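A Bin, Some Blocks and a Lot of Scratches

Ileana Pîrvu on packing, steel and what a container tells you

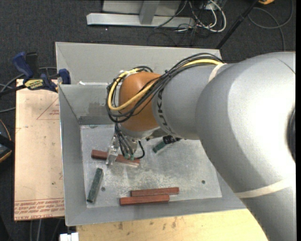
Five blocks in one of the open-topped metal bins. The pale scratches are thickest toward the middle of the floor.

Ileana Pîrvu has spent most of her working life looking into containers. She started in the packing hall at Gilach, moved to Prondby when the hall closed, and now looks after the bins, trays and crates there. The stock stands at 848 pieces. She keeps the list herself.

"People ask what there is to look after," she says. "A bin gets filled and emptied all day. It bends, the rim gets a burr, the labels come off and leave tape behind. Somebody has to go through them."

She does this early, starting at six, before the first trucks. Each bin is tipped out and wiped, and she runs a gloved hand along the rim. Scratches on the floor don't bother her. "Scratches are fine. A dent in the floor I don't like, because a block sits crooked on it. Then the next one leans on that one."

The sloping sides are a matter of taste, and she has had arguments over them. Kerkel, the firm that supplied the earlier bins, made theirs with straight walls. They held more on paper.

"On paper, yes. But a block that ends up flat against a straight wall is hard to get hold of. With a slope it comes back toward the floor a bit. Not always."

The blocks are test pieces. Prondby uses them to try out a bin before it goes to a customer, and the full collection comes to 212, kept on a shelf behind her desk. There used to be 200, then a customer left a dozen behind and never sent for them. Pîrvu would like to see more sizes. She has asked Buzatu, the workshop next door, to cut some longer ones in September.

How full should a bin be? She doesn't give a number. "It depends who is emptying it. If the blocks are all on top of each other, you spend your time moving one to reach another. I would put in fewer and fill it more often. The drivers disagree with me."

Old marks stay on the walls, and she has given up on getting them off. At Gilach they repainted every bin each summer. She remembers one year when the count came to 2994 and the paint was still soft when they were stacked.

"We had to pull them apart with a bar. After that I stopped caring what color they were. Clean inside, good rim, flat floor. The rest can look how it looks."

Her next job is the trays, which are lighter and go missing more often. She expects it to take her through the winter.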